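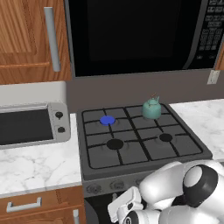
PROLTDALE, 2 August 2026 – Borkard has published its maintenance routine for the Sitis kitchen cell, a document previously stored in the head of Yasaman Bahrami, who would like to take a holiday.

The Sitis cell is a simulated kitchen in which a white arm with a parallel gripper practises around a gas range. Being made of software, it was sold to management as needing no upkeep. It has needed 17 fixes since April, most of them to do with where the arm thinks its own base is.

The new routine takes some 70 minutes. Operators reset the arm to its home pose, check the gripper fingers close on centre, and reload the joint limits from the master file, never from the copy on somebody's desktop. The kettle then goes back to its saved position. If it sinks into the grate, the collision mesh is reloaded and the test is run 3 times.

"People assume a virtual robot can't go out of alignment," said Bahrami, who looks after the cell. "Those people are welcome to my Friday afternoons."

Version 2 of the routine adds a colour-coded fault log and will be tried next at Borkard's Lekota office, where the cell is currently restarted and hoped for.

Media contact: Yasaman Bahrami, Borkard, Proltdale | © 2026 Borkard | Back to top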